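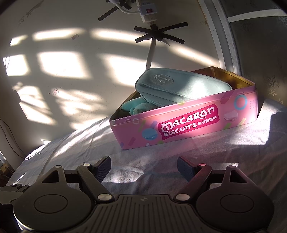 The pink macaron biscuits tin, with the green pencil case inside.

Last updated: June, 23:10

I am home since half an hour and my feet are still complaining, but I want to write this before I sleep, otherwise I will mix it with tomorrow.

Today was my first full day of driving for Manríquez alone, without Loan Trịnh in the passenger seat. She trained me for two weeks and I got used to her voice saying "mirror, mirror" before every turn. The dispatcher gave me the old Pitar minibus, the one with the heavy clutch. I had hoped for the newer one, but it went to the airport run.

The morning was a school choir from Orkby to a competition in Lotport. They were 20 children and two teachers, and they sang the same song for the whole motorway. I know now the second voice by heart. One teacher asked me three times if we would be in time, and each time I told her yes with more confidence than I had. We arrived ten minutes early. She shook my hand very seriously, as if I had landed an aeroplane.

The afternoon was more difficult. A wedding party, and the address on my sheet was for the church but the guests were waiting at the hotel. I stood before the locked church door and felt very stupid. I phoned the office and they were kind about it, but the groom's uncle was not kind. He said a word which I had to look up later. I apologised to him anyway, and at the end of the trip he gave me a piece of cake in a napkin, so maybe we are at peace.

What I learned: always call the client before I leave the yard, even when the sheet looks clear. I wrote it on the first page of my notebook, under the code for the gate (1362, which I must stop forgetting — yesterday I stood there in the rain pressing everything).

I also learned that the bus is wider than I believe it is. I scratched nothing, but in the small street behind the hotel a man had to come out and fold the mirror of his car for me. I thanked him through the window. He only waved me forward with two fingers, like a policeman.

After the last drop-off I swept the bus and found one hair clip, a sheet of music and a lot of rice. The clip and the music are in the office drawer now. The rice I think will stay with us until autumn.

Loan sent a message at some 10 in the evening to ask if I was still alive. I answered yes, and the clutch also.

Tomorrow I start later, with an older couple going to the ferry. They have booked help with the luggage. I must put petrol in my own car before, and iron the other shirt.

3 comments · 1 share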